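Zerkcombe: technical FAQ

Last updated November 5, 2025

This page covers the PC version of Zerkcombe, developed by Sasero and published by Seixas. Questions about orders, refunds and keys are dealt with by the shop you bought the game from.

Installation and activation

Do I need the Fulero launcher?
Yes. Fulero handles activation, patching and cloud saves. After the first activation the game can be started without a connection, but the launcher must still be installed. Starting the executable directly will open Fulero in the background.

My key is shown as already used. What now?
Check first that you are signed in to the right Fulero account. A key that has been redeemed on one account cannot be moved to another. If you have only one account, contact the seller with the order number. We cannot replace keys sold by third parties.

Can I install the game on an external drive?
Yes, provided the drive is formatted as NTFS. Installing to exFAT works until the first large patch, at which point the patcher may stop with error 55. Move the installation to an NTFS drive and choose Verify Files in the launcher.

The patch stops and starts again from the beginning.
This is usually a lack of free space. The patcher unpacks each archive next to the original before replacing it, so it needs free space equal to the largest archive as well as the size of the patch. Temporary files left by a failed patch are kept in the folder named staging and can be deleted by hand when the launcher is closed.

Saves

Where are my saves stored?
In Documents\Sasero\Zerkcombe\Saves, with one folder per profile. Cloud copies are kept by Fulero and are matched by profile name and time of last change.

How many saves can I keep?
Each profile has 19 manual slots and one autosave. The autosave is overwritten at every checkpoint. Quick saves use the autosave slot and don't have one of their own.

The launcher reports a save conflict. Which should I pick?
The window shows the time and the chapter for both copies. Pick the one with the later chapter. The rejected copy is moved to a folder called Old and is not deleted, so a wrong choice can be undone by copying the file back with the game closed.

Graphics

What does Surface Quality change?
It sets how many times light is followed through and off a surface. On Low, every surface is either fully solid or fully clear. Medium adds blurred reflections. High adds partial light through thin materials, and this is the setting with the largest cost.

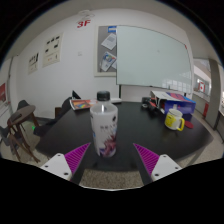

Surface Quality on High is mostly noticeable indoors, on small props with a light close by. Stone, cloth and bare wood look nearly the same on all three settings. The hard case for the renderer is a translucent white plastic bottle with a black screw cap, standing on a glossy black table: the clearer shoulder needs a sharp highlight, the body has to stay pale without turning into flat white, and any lettering on the front must remain on the surface and not sink into it. On Low, an object of this sort is drawn as solid white. If that does not bother you, leave the setting on Low and use the time saved for shadows.

Printed labels on props look blurred until I stand next to them.
Labels are kept in a separate texture pool and loaded by distance. Raise Label Detail by one step. On cards with little memory this can push other textures out of the pool, in which case walls and floors will load late when you turn quickly.

Reflections on dark floors flicker.
This is a known fault in the current build when frame generation is on. Turn off either frame generation or Screen Reflections. A corrected shader is being tested and will be listed in the patch notes when it is released.

Can I change the field of view?
The slider in Options, Display sets the vertical field of view. The default is 55 degrees. Values beyond the slider can be entered in the settings file, but the first-person hands will clip at the edges and reports about this will be closed.

What is the frame rate limit?
The limiter accepts any whole number from 30 to 300. Setting it to zero removes the limit. We advise against this in menus, where some cards will draw far more frames than the display can show.

Photo mode

How do I open photo mode?
Press F7 while the game is running normally. It is not available in cutscenes, in dialogue or while a door is opening.

What do the values on the left side mean?
From top to bottom: yaw, pitch, roll, focal distance and aperture. Yaw runs from 0 to 359 in whole degrees and wraps round at the end. Pitch stops short of straight up and straight down. Roll is reset each time photo mode is opened unless Keep Roll is ticked.

Which lens types are there?
Three: Standard, Long and Round. Standard uses the field of view from your display settings. Long narrows it and flattens depth. Round projects a very wide view into a circle and fills the corners with black.

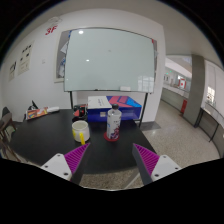
Round is drawn in several passes that are then joined, so taking a shot takes longer than with the other two lenses. Screen Reflections are turned off while it is active, as they would not match at the joins. Depth of field has no effect on it and the two related values are greyed out.

Where do the files go?
To Pictures\Zerkcombe, as PNG. A small text file with the camera values is saved beside each picture. Loading that file in photo mode puts the camera back in the same position, as long as you are in the same area.

Controls

My controller is found but the sticks do nothing.
Close any other program that remaps controllers. If Fulero's own remapping is on, it takes over the sticks before the game can read them. It can be switched off per game under Library, Zerkcombe, Input.

Can I use mouse and controller together?
Yes. The on-screen prompts follow whichever was used last. To stop them from switching, set Prompts to Fixed.

Crashes and reports

What should a crash report contain?
The file crash.log from the Saves folder's parent, the driver version, and the last area entered. Please don't send full memory dumps unless asked for one.

The game closes without a message at the title screen.
Delete the folder ShaderCache and start again. The first start afterwards will take longer while the cache is rebuilt. If it still closes, start with -safe, which loads the default settings without overwriting yours.

Does Sasero support mods?
No. The settings file may be edited freely, but reports from modified installations can't be examined. Run Verify Files and confirm that the fault is still there before sending a report.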